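Progress report to Pappas: community gym, second period
Prepared by Dalia Mägi, Lundo Leisure

Summary
The grant paid for replacement equipment in the main gym and a new strength area in the former store room. The main gym is finished. The strength area opened to members in November, later than planned, and two items are still outstanding.

Equipment
We have taken delivery of 6 Misteo exercise bikes and 2 Revau rowing machines. All are in use. One rower arrived with a damaged seat rail and the supplier replaced it within the week. The multi-gym was assembled on site and bolted to the floor, and our insurer has a copy of the fitting certificate.

The cable attachments are on back order. We have asked Revau for a firm date and will pass it on when we get it.

Building work
The store room floor was levelled and covered with rubber matting. This cost more than the quote, as the old screed had to come up by the door. The extra came out of our own repairs budget and no change to the grant is requested.
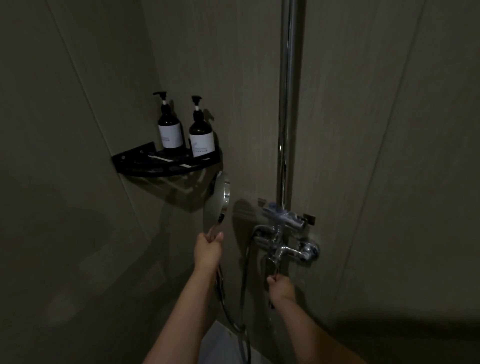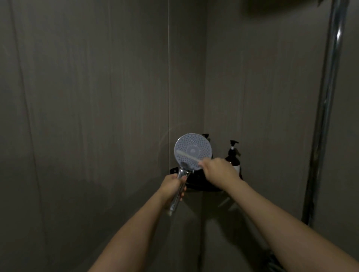 Cleaning a shower head with a small brush.

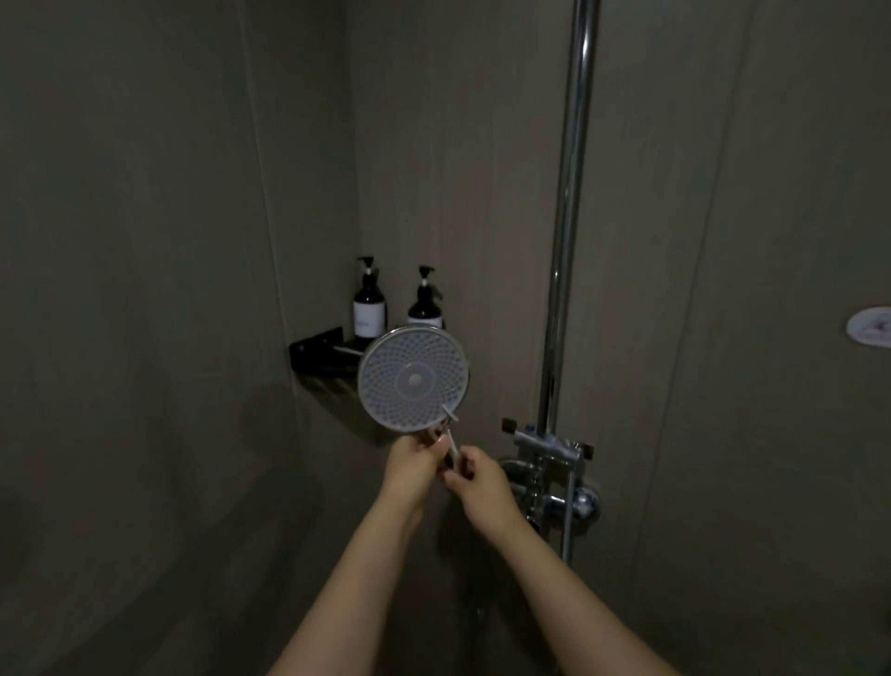
Use and membership
We ran 19 induction sessions in the period, mostly in the early evening. Morning sessions were poorly attended and we have moved two of them to 5.30 pm. The rowers are busy between 6 and 8 pm and there is often a wait. Members have asked for a booking sheet, and we will try one for a month before deciding whether to keep it.

The reduced-rate membership has been slower to take up than we expected. The form asked for too much paperwork. A shorter version is now at the desk.

Outstanding
Cable attachments for the multi-gym (supplier).
Wall mirrors for the strength area. The first set was the wrong height and has gone back.

Next period
We plan to fit the mirrors, finish staff training on the multi-gym and send you the final invoices with the signed equipment list. The second instalment can be paid to the same account as before.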